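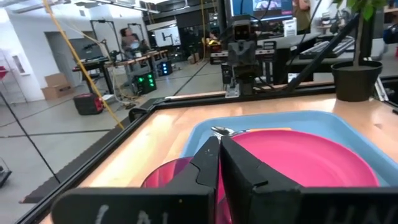 Do we need another app to tell us what's for tea?

The meal-planning services are back in our inboxes, as they are every July, when the people who sell them seem to think we have all lost the power to boil an egg. This year's big push is for Kestari, which asks you what you like, what you can't stand and how many of you there are, and then sends a week of suppers to your phone with a shopping list attached. The first month is free. You can guess what happens after that.

I gave it a fair go. Week one was fine, if you are fond of chickpeas. By the second week it had decided I was a person who eats lentils on a Tuesday and it would not be talked out of it. I marked the lentil dish with the lowest score available and was sent a very similar lentil dish with lemon in it.

The claim that gets repeated most is that planning like this cuts what you throw away. The leaflet says households can save up to 400 pounds a year. Save it compared with what? There is a small star beside the figure and I have looked on both sides of the paper for the other star. If you already use up your leftovers, I can't see where the money would come from. If you don't, I doubt a message on your phone at half past four is going to change you.

Chia-hao Au, who many of you know from the Stallisgate lunch club, takes a kinder view. He cooks for a full house and says the shopping list alone is worth having because he no longer comes home with a third jar of mustard. Fair enough. I would point out that a list can be made with a pencil, but he says he loses those as well.

Kerubo Chege tried it for nine days and stopped. Her complaint was the amounts. "Serves two" turned out to mean two people who had eaten a large lunch. She also disliked being told how long things take. Ten minutes to chop, peel and fry three onions? In whose kitchen? I have been timing recipes against the clock for years and have yet to meet one that allows for finding the peeler.

There is also the matter of what they want to know about you. Kestari asked for my date of birth before it would show me a soup. I asked their help desk why and got a cheerful reply which thanked me for my question and didn't answer it. Perhaps it is harmless. I'd still like to be told.

Wekesa Mabula has suggested we swap plans among ourselves, written out by hand, and see whether anyone eats better or spends less. I have my doubts about that too (we will all put down fish and secretly have toast) but at least it costs nothing. Leave yours in the tray by the door at Revness, with the amounts in, please, and with honest timings. Pádraig Buckley has already handed in a week that is mostly potatoes. I thought it looked rather good.

If you have paid for one of these services and kept it up past the free month, do write in. I would like to hear what you got for the money, and whether they ever let you off the lentils.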